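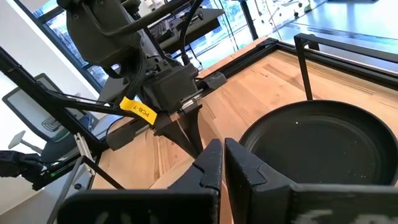

Tivgate Kitchen Ventilation Study
Progress report to the Tirkudmont Housing Fund, second reporting period
Prepared by Senad Gashi, with measurement sections by Lumturie Trajkovski

1. Status

Work packages 1 and 2 are complete. Work package 3 (winter monitoring) is under way and is two weeks behind the plan submitted with the grant application. Work package 4 has not started. Spending is under budget at the end of the period, mainly on account of the late delivery of the second batch of sensors, which will be invoiced in the next period. No change to the total award is requested.

The study asks whether replacing the recirculating range hoods in the Tivgate apartments with ducted hoods lowers indoor moisture and fine particle levels enough to justify the cost of the ductwork. All apartments in the sample have electric ranges, so combustion gases from cooking are outside the scope.

2. Recruitment

Letters went out to all 197 apartments in the three Tivgate blocks. The target in the application was 80 participating households, and 80 have signed consent forms. Recruitment in the north block was slow until the evening sessions were moved from 5 p.m. to 7 p.m. After that change the remaining places filled within the month.

The sample leans toward larger households. Single occupants were less likely to reply and more likely to withdraw before installation. Withdrawn households were replaced from the waiting list in the order in which they replied, with no matching on household size. The analysis will include household size as a variable, but the report to the Fund should not be read as representing single occupants well.

3. Equipment and installation

Each household has one sensor unit in the kitchen and one in the main bedroom. The kitchen unit records temperature, relative humidity, carbon dioxide and fine particles. The bedroom unit records the same set without particles. Readings are logged at one-minute intervals and sent to the project server overnight.

The units are supplied by Cleteck. The first batch arrived on schedule. The second batch was held back by the supplier after a fault was found in the power connector, and the delay to work package 3 follows directly from this. Replacement connectors have been fitted to all units in the second batch, and none has lost power since installation.

Kitchen units are mounted on the wall opposite the range at breathing height. In the narrow galley kitchens of the south block there is no free wall opposite the range, so the unit is placed at the end of the counter run. Readings from these kitchens will be analyzed separately until the position effect has been checked. A side-by-side test in a vacant south block apartment is planned for this purpose.

4. Airflow measurements

Extraction rates were measured at every ducted hood installed so far, using a capture box and a calibrated vane anemometer. The design rate was met at the highest fan setting in most kitchens. It was not met at the middle setting in any kitchen where the duct run includes more than two bends. Residents report in their diaries that they use the highest setting rarely, and the reason given most often is noise.

This matters for the result. A hood that meets its design rate only at a setting people avoid will perform below specification in daily use. We have asked Blöndal, the ductwork contractor, to price a larger duct diameter for the remaining installations in the north block. The quotation is due before the next reporting date. If the price is within the contingency line we will proceed and inform the Fund in writing. If it exceeds that line we will come back with a request.

Two hoods had been installed with the transport tape still holding the backdraft damper closed. Both were corrected on the day they were found, and Blöndal has added a damper check to its handover form. Data from the affected kitchens before the correction have been excluded.

5. Cooking diaries

Participants keep a paper diary for one week in each month of monitoring, noting the start and end time of each cooking event, the method (boiling, frying, oven, other), whether a lid was used, and the fan setting. The database holds 1109 cooking events that pass the completeness check.

Quality varies. Start times agree well with the rise in kitchen temperature recorded by the sensors. End times do not, and tend to be written down late or as a round number. We now take the start time from the diary and derive the end time from the sensor record. The fan setting is left blank more often than any other field. A revised diary page with tick boxes for the fan setting has been in use since September and has improved the response.

6. Preliminary observations

These are early readings and should not be quoted outside the Fund.

Frying produces the highest particle peaks in both groups. In kitchens with ducted hoods the level returns to background sooner, provided the fan was switched on before cooking began. Where it was switched on partway through, the difference between the two hood types is small.

Bedroom humidity shows no clear difference so far. Indoor laundry drying probably masks any effect from cooking — the diary does not record drying, and this is a gap in the design. A single question on drying will be added to the monthly form.

7. Risks

Sensor drift. The particle sensors are checked against a reference instrument every third month. One unit was replaced after the first check.

Participant fatigue. Diary return in the second month was lower than in the first. Reminder texts are now sent on Tuesday of each diary week.

Access. Four households have asked for weekend visits only. Lumturie Trajkovski is handling these separately, and the extra travel time is charged to the existing field budget.

8. Next period

Complete installation in the north block, subject to the duct quotation. Carry out the sensor position test in the south block. Begin work package 4 with the cost model, using invoiced amounts in place of the estimates in the application. Submit the data management plan in its revised form, with 100 percent of household identifiers removed from the shared files.

The financial statement and the updated schedule are attached as separate documents. Questions on the measurements should go to Lumturie Trajkovski and all other questions to Senad Gashi.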